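To: Wondbridge users list
From: Hatent Tooling Group
Date: June 2, 2026
Subject: Re: Stale grasp targets after switching to the new planner

The Tooling Group thanks the Erkumside integration team for its report. The relevant part of the earlier message is quoted first, and our reply follows.

> Since moving our tabletop cell to the December release of Wondbridge
> we see grasp targets that do not match the object in front of the
> gripper. The offset is small when the arm is still and grows during
> the last part of the approach. The head camera estimate looks correct
> when we replay it alone. The wrist estimate also looks correct when
> we replay it alone. The planner log shows no warnings. Is there a
> known fault in how the two are combined, and should we return to the
> previous release until it is fixed?
>
> We are also unsure whether the Yordanov filter is still needed for
> small round objects, or whether the planner now does this by itself.

There is a known fault, and it lies in the way poses are time stamped before they are combined. In the December release the head stream is stamped when the image is captured, while the wrist stream is stamped when the image reaches the fusion node. With a still arm the two agree. With a moving arm, the wrist pose is joined to an arm position that is already out of date, and the planner receives a target that trails behind. No warning is raised, as both poses pass their own checks.

The fault is easiest to find in a setup where the head camera has a clear view of the table and both hands. Our own checks use a plate, a mug and small striped pumpkins on a white tabletop. The striped surface gives the pose estimator plenty to work with, but the ribbed shape looks much the same from several sides, so a small error in heading can remain hidden until the fingers close.

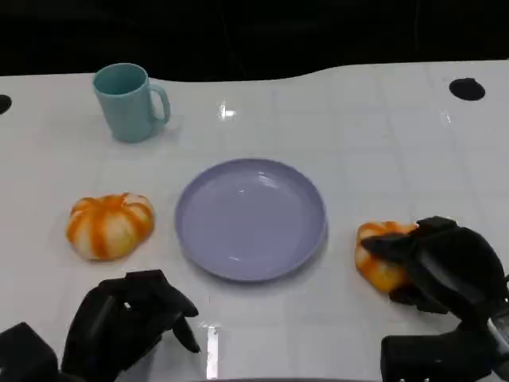 Does the fault affect cells that use only the head camera?

Cells with a single head camera are not affected, as every pose in such a cell is stamped at capture. The fusion node passes these poses through without change, and no update is required. We still advise operators to confirm that the wrist stream is switched off in the cell file and has not merely been left without a publisher.

We do not recommend a return to the previous release. The older planner has a separate problem with joint limits near the table edge, and cells that went back to it have had to restore their collision maps by hand. A corrected fusion node is available in the testing channel, and the steps below apply to it.

Steps for affected cells

1. Stop the planner and save the current cell file. The updated node reads the old format but writes the new one, and the change cannot be reversed without the saved copy.

2. Install the fusion node from the testing channel. Leave the planner and the drivers at their present versions. Sites that update all packages together will not be able to tell us which change had an effect.

3. Set the wrist stamp source to "capture". The default remains "arrival" for this release, in order to protect sites that have tuned their own delay values. If a fixed delay was entered by hand, set it to zero at the same time – otherwise the correction will be applied twice.

4. Review the mask for the wrist camera. At close range the gripper itself takes up a large share of the image, and the fingertip can hide the upper part of a small object. If the mask is too narrow, the black finger is read as part of the object and the estimated center moves toward the tip. The mask should cover the housing, the brackets and the whole finger, including the rounded end. A bright object against a white surface is a good choice for this check, as errors in the outline are easy to see. 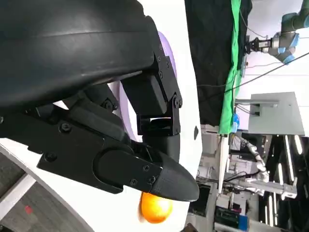
5. Record 19 approaches at normal speed and replay them with the comparison tool. The tool reports the gap between the head and wrist estimates at each step. A gap that stays flat as the arm moves indicates correct stamps. A gap that grows with speed indicates that the arrival time is still in use somewhere, most often in a launch file that overrides the cell file.

6. Send the report to this list if the gap exceeds 4 mm at any point in the final 200 ms before contact. Please attach the cell file as well as the log.

On the second question, the Yordanov filter is still needed. The planner does not reject poses on the basis of object shape, and it will accept any heading for a round object that falls within the workspace. The filter holds the heading steady between updates, and this prevents the wrist from turning back and forth during the approach. It should run after fusion. Sites that place it before fusion will find that it smooths the two streams by different amounts and brings back a smaller version of the same fault.

The background deserves some attention too. A wrist camera that tilts with the arm takes in much more than the table, and in our own cell the view can include ceiling lights, cables and plants beyond the work area. The segmentation step has no knowledge of where the table ends unless it is given a work volume. Objects that are close together, or partly covered by a finger, should be kept in the test set so that the work volume and the mask are checked under the same conditions.

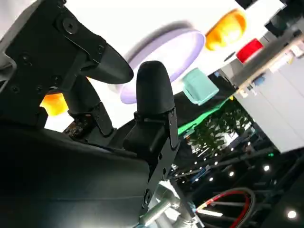
Wrist view between the two fingers, with the lavender disc behind the upright fingertip and the mint-green object just to its right.

The corrected node will remain in the testing channel until 2 outside sites have returned complete reports. Erkumside may count as one of these if the team is willing. The change to the default stamp source will be announced separately on this list, with notice given to sites that have entered their own delay values.

Replies should keep the present subject line so that the thread stays together in the archive.

Hatent Tooling Group
Wondbridge maintenance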